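Selling inherited watches: dealer, auction or just keep them?

Tue 3 September

mapleandrye
My uncle left me a box of watches and some costume jewelry. Most of it is steel everyday stuff, no gold. A dealer at Pietrzak offered me 141 dollars for the lot without opening a single case back. Is that normal? I'd like to clear it out but I don't want to give it away either.

corvane_t
Normal for a lot price. A dealer has to assume half of them don't run and that the ones that do need a service. If you have time, sell the two or three best ones yourself and let him have the rest.

Old_Bezel
Disagree. Never take a lot price from someone who hasn't looked at the movements. I bought a mixed box years ago for 33 dollars and one of them was a hand-wound Trollus that paid for my whole bench. Get the backs off first, or pay someone to do it.

corvane_t
And how many boxes did you buy that had nothing in them?

Old_Bezel
Plenty. But I was the buyer. She's the seller, and the box is already hers.

mapleandrye
I don't have the tools and would probably scratch something. What does a look-over usually cost?

hdwick
Depends on the town. Mine does it free if you leave one for service. Abdelkrim Morsy at the Witarau counter charges by the piece and writes down the caliber and condition on a card for each one. I used those cards when I listed mine and got fewer questions from buyers.

tessaline
Second the cards. One more thing, don't polish anything before you sell. I ran a cloth and paste over a case in March and took the brushed finish right off the lugs. The buyer knocked 41 dollars off and he was right to.

Old_Bezel
Also don't clean under the crystal, don't soak anything, and take dead batteries out of the quartz ones before they leak.

corvane_t
Bracelets are fine to wash if you take them off the head first. Warm water, dish soap, soft toothbrush. A dirty bracelet puts people off more than a worn crystal does.

hdwick
Not if it has pins and collars and you've never taken one apart. Wipe it down and leave it on. Put the spare links in a bag if you have them.

mapleandrye
OK, no polish and no soaking. Went through more of it tonight. 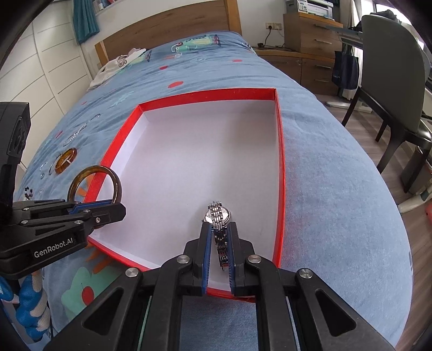 Steel watch on a link bracelet, plus one of the tortoiseshell bangles.

tessaline
List the bangle separately. Watch buyers don't want it and the people who do want it won't search under watches. Put the inside diameter in the listing.

Old_Bezel
For the watch, get a straight shot of the dial and one of the clasp. Any marks inside the clasp? Bumel stamped theirs there and not on the case.

mapleandrye
Will check the clasp tomorrow. I told the dealer I'm going to wait.

corvane_t
Fine, but ask if his offer stands for the leftovers.

1,799 views | 15 replies | 6 shares

Related threads
Stretched bracelet, replace or repair?
Bumel quartz loses time after new battery
Storing watches in a damp house
What to write on an estate inventory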